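Jenurden Chassis Measurements, release 2
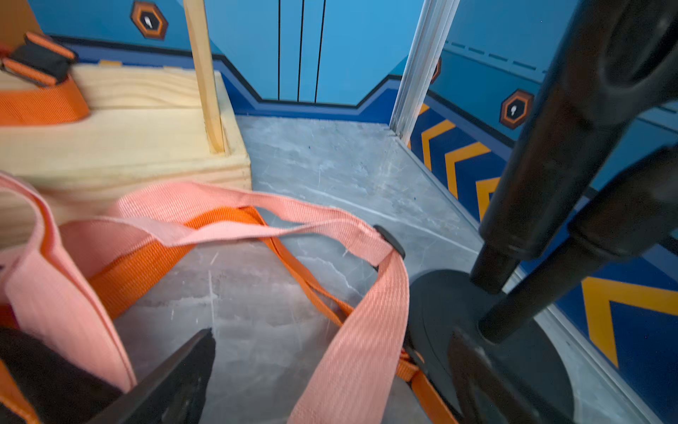
Maintained by Jayanthi Subramaniam. Measurements by Glenys Rakena. Last revised Monday, March 29, 2021

Summary

Hand-taken measurements of tube-frame kit cars and one-off race car replicas, collected at the Skirkell workshop. Each row is one measurement of one point on one chassis. The set is meant for people who build or repair frames and want to know how far a finished car sits from its drawing.

Contents

points.csv – 1,726 rows, one per measured point
welds.csv – 516 rows, one per inspected joint
cars.csv – one row per chassis, with build style, engine position and wheelbase
notes.txt – free text from the measuring sessions, lightly edited

Release 1 had 1,779 rows in points.csv. The rows that were dropped came from a single car whose front crossmember was replaced halfway through measuring. Its rear half was sound, but we could not tell from the sheets which readings came before the swap, so the whole car is out.

Fields in points.csv

car_id: matches cars.csv
point: short name of the point, for example LF_UPPER_A (left front, upper arm, forward pickup)
x, y, z: position in millimeters. Origin is on the centerline at the rear axle. X runs forward, Y to the left, Z up.
drawn_x, drawn_y, drawn_z: the same point from the builder's drawing. Blank if there was no drawing.
method: T for tape and plumb bob, A for measuring arm
load: 0 for bare frame, 1 for engine and gearbox in place

Method

Frames were set level on a flat steel table and clamped at the rear axle line only. Clamping the front as well pulls a twisted frame straight and hides the error. Arm readings were taken three times and the middle value kept. Tape readings were taken once in each direction and averaged.

Loaded frames sat on stands at the suspension pickups. Expect some sag between the engine mounts on the longer cars. Do not mix load 0 and load 1 rows when you compare against drawings.

Known problems

Cars built from the Pathak plans have two drawing revisions with different rear bulkhead heights. The builders did not always know which one they had. Where the revision is unknown, drawn_z is blank for every point behind the seat.

Tape rows taken in February were read from a tape with a bent end hook. They have been corrected by 1.5 mm in x and y. The raw values are in notes.txt.

welds.csv records what could be seen and reached. It says nothing about penetration and should not be used to pass or fail a frame.

Loading

The files are plain comma-separated text, UTF-8, with one header line. They also open in Jevix 4 and later. Older versions read blank drawn values as zero – check for this before plotting.

Changes

2: one car removed, tape correction applied, load field added
1: first release

Corrections go to Jayanthi. Include the car_id and point name.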